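Search this site
Enter keywords

Glaze log, July, evening

Ciltik kiln, shelf 2. Notes on the ash batch.

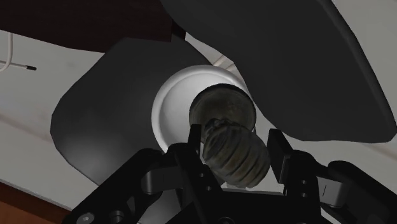
Fired the Trasov ash recipe with 28 per cent feldspar and the cooling slowed by 40 minutes. Result still too glossy, and the iron has gone flat brown on every tile. The colour I want is closer to muted olive and grey-green running in bands between dark grooves, with faint ochre patches lower down. Carved ridges should help, as the glaze thins on the raised parts. Will cut the next set deeper and sieve the ash twice.

Lyimo clay order 2808 has not arrived. Drirnmont can supply up to two bags meanwhile. Cone packs are low. Kiln off at nine, vents closed.

Filed under: Workshop diary, Ash glazes, Firing notes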